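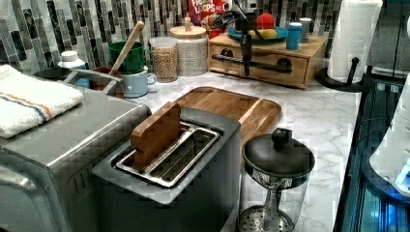 *Slide 4. Toaster task: block in left slot, right slot empty.*

**Notes – perception and planning**

- Start with the steel. Toaster and toaster oven are both brushed or polished surfaces, so depth drops out there first.
- French press: clear glass. The planner gets a padded cylinder, not the raw point cloud.
- Boersma filter runs before segmentation. Latency 80 ms per cloud, 103 with logging on.
- Grasp sampler: 400 candidates, cut from 1,000 in June. Credit Encarnación Ibarra for the pruning code.
- Slot pose is refit before each descent – skip the math unless asked.
- Next slide: Clenetti replanner.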